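Close-coupled toilet

A close-coupled toilet is a flush toilet whose cistern sits directly behind the bowl, with no exposed flush pipe between the two. It displaced the high-level cistern in most new housing, as the shorter water path is quieter and simpler to service. The cistern is normally vitreous china, fired at high temperature and glazed to resist staining.

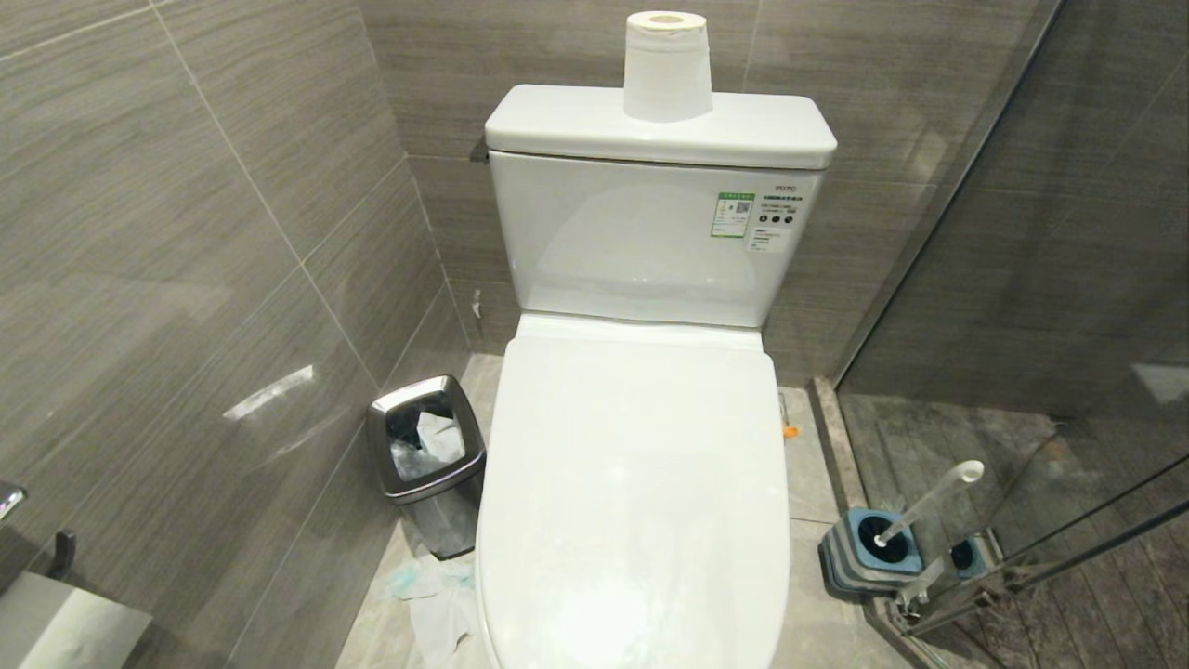
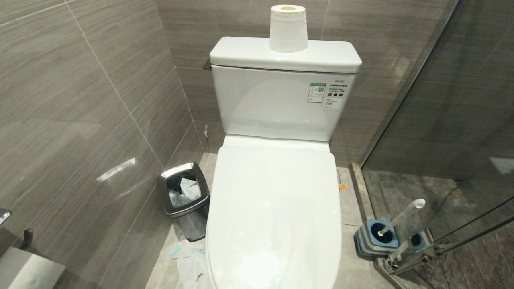 Toilets with the lid closed and a label on the front of the tank

Water enters through a float-operated inlet valve and is released by a siphon or a flapper. Dual-flush mechanisms add a reduced volume for liquid waste. Mirko Grasso's survey of 400 dwellings in Faltmont, closed on 31 December 2010, found that worn outlet seals were the most common cause of continuous leakage, followed by misadjusted floats. A later study by Kam-wah Siu and Yao-tsung Fung attributed early seal failure to chlorine tablets placed in the cistern.

Set-out, the distance from the finished wall to the centre of the outlet, must be measured before a replacement pan is ordered.

See also: Cistern; Float valve; Trap (plumbing)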